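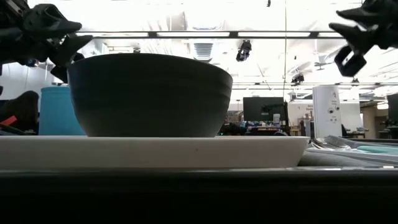
Two robot grippers over a bowl on a white tray.

Home News Science Jobs Games Ask Us

When a Robot Joins the Dish Crew

Thu 11 May
By Rahel Brunner

Every weekday, the lunchroom at the Lüthi door factory in Stenedberg fills up. People come in from the paint shop, the saw hall and the offices. They eat soup, noodles or salad, and then they put their dirty dishes on a moving belt and go back to work.

The belt runs through a hole in the wall. On the other side is the dish room, where the dish crew works. There are six people on the crew. In one week they handled 1,583 bowls.

A company called Breso is building a robot to help them. The project is named Gidadel. This article explains what the robot does, what it can't do, and what the crew thinks about it.

What does automation mean?

Automation means having a machine do a job that a person used to do by hand. A washing machine is automation. So is a traffic light. A long time ago, a police officer stood in the street and waved the cars through.

Some automation is easy to miss. The dishwasher at Lüthi is as long as a car. Dishes go in dirty at one end and come out clean at the other. Before the factory bought it, people washed everything in sinks. Today the crew doesn't think of the dishwasher as a robot at all. It is just the dishwasher.

A robot is a machine that can sense something about the world around it and then move in a way that fits. The big dishwasher does the same thing every time, even if there is nothing inside it. A robot that picks up bowls has to find the bowl first.

Why bowls are hard

You have picked up so many bowls in your life that you don't think about it anymore. Your eyes find the rim. Your hand opens to the right size before it gets there. Your fingers feel whether the bowl is slipping, and they squeeze a little more if it is. If there is still soup in it, you keep it level.

A robot has to have an answer for each of those steps. Where is the bowl? How far away is the rim? How wide should the gripper open? How hard should it squeeze?

Bowls make these questions harder than boxes do. A box has flat sides, so two flat fingers can press on it from left and right. Many bowls are wide at the top and narrow at the bottom. If you squeeze a bowl like that from the outside, it can slide down out of the grip. One way around this is to pinch the rim, with one finger inside the bowl and one outside. Another way is to use two arms and hold the bowl from both sides.

Color can matter too. A dark bowl on a white tray stands out well for a camera. A white bowl on a white tray is harder, and a shiny metal bowl is harder again, because it reflects the lights.

How a robot practices

The engineers at Breso don't begin in the dish room. It is noisy and steamy there, and people are in a hurry. They begin in their own workroom, with a table, a tray, a bowl and plenty of light.

There are different ways to teach a robot a job. One is to write down each move as a list of instructions for the computer. Go forward this far. Go down this far. Close. This works well if everything is always in the same spot. In car factories, where each car door arrives in exactly the same position, many robots work like that.

In a dish room, nothing is in the same spot twice. So the engineers also use a second way, which is showing. A person guides the arms through the job while the computer records how each joint moves and what the cameras see. Then the person does it again with the bowl a little farther to the left. Then again with a spoon lying nearby. For one kind of bowl, the team recorded 512 of these turns.

After that, a computer program looks through all the recordings and learns which moves go with which views. When the robot sees a bowl in a new place, the program works out a move that fits.
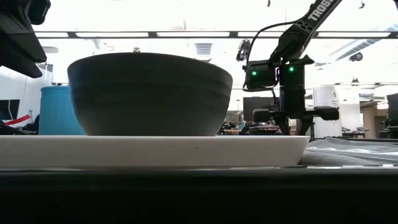 A robot arm is built a bit like yours. It has a part like a shoulder, a part like an elbow and a part like a wrist, and each one is a joint with a motor in it. The motors need electricity, and they need to get messages from the computer, so cables are part of the machine. Look at the black cable that hangs in a loop beside the arm on the right. Loops are useful on a robot, because a cable pulled tight would stop the arm from stretching or turning. The wrist is the boxy part with the two small green lights, and there is a little camera mounted above it. Below the wrist are the gripper fingers. Your own hand has five fingers, and this gripper gets by with two.

Fewer fingers means fewer motors and fewer things to break. It also means there are jobs the gripper is bad at. Untying a knot would be very hard. Picking up a wet paper napkin that is stuck flat to a plate is hard too, and the dish crew says that is something they do all day long.

What changes for the crew

The Gidadel robot will start in the dish room with one job. It will take empty bowls from the belt and set them upside down in the dishwasher rack. People will keep doing the plates, glasses, pots and silverware.

That may sound like a small job. But lifting bowls from the belt means standing in one place and twisting to the side, over and over. The crew says it is the part of the day that makes their shoulders sore. They already take turns at it for that reason.

With the robot at that spot, one person moves to a new job. Breso calls it robot lead. The robot lead turns the machine on before lunch, wipes the cameras and watches for trouble. If a bowl comes in with a fork standing in it, the lead takes the fork out. If the robot stops, the lead finds out why and starts it again.

Everyone on the crew is going to learn the lead job, so that no one is stuck with it and no one is left out. The training started in March. Part of it is learning the computer screen. Another part is learning where to stand.

Some of the crew were worried when they first heard about the robot. They wanted to know if anybody would lose their job. This is a fair question, and it comes up almost everywhere that machines take over some of the work. Sometimes people do lose jobs to machines. Sometimes their jobs change, and sometimes new jobs appear that didn't exist before. All of these can happen in the same town.

At Lüthi, the factory has promised in writing that all six people will stay on the dish crew for the first year with the robot. After that, the crew and the factory will sit down and talk about it again. Not everyone is happy that the promise lasts only one year.

There is a quieter change as well. The person at the belt used to stand next to the person at the rack, and they could talk. A robot at the belt puts a gap between people. The crew asked for the robot to go at the far end so that the rest of them can stay together, and Breso changed its drawing of the room.

Is it faster than a person?

No. A person who is used to the job can clear about 60 bowls in the time it takes the robot to do a small stack. The engineers expect the robot to get quicker, but they are more interested in whether it can keep going through a whole lunch without dropping anything.

The belt will have to run more slowly at first. That means people coming from lunch may have to wait a moment to put down their dishes.

Staying safe

Robot arms can be strong, and a robot doesn't know what a hand is unless somebody has taught it. These are the rules for the dish room:

The robot stands behind a clear screen.
If anyone opens the screen, the arms stop.
There is a red stop button on each side, and anyone may press it.
Nobody reaches past the arms to grab a bowl, even when the robot has stopped by itself.

The crew practiced pressing the button on their first day of training, so that it wouldn't feel strange to do it.

Words to know

Arm: the long moving part of a robot, with several joints.
Automation: having a machine do work that people did before.
Gripper: the part at the end of the arm that grabs things.
Joint: a place where the arm can bend or turn.
Sensor: a part that lets a machine notice something, such as light, heat or a push.

Try it at home

Ask a grown-up for a plastic bowl and a pair of kitchen tongs. Put the bowl on a table and try to turn it upside down using only the tongs. Then close one eye and try again. Write down where you gripped it each time and whether it slipped.

If you find a grip that works well, send us a drawing of it. We will pass the drawings along to the team at Breso.

Contact us | For teachers | Copyright, all rights reserved | Back to top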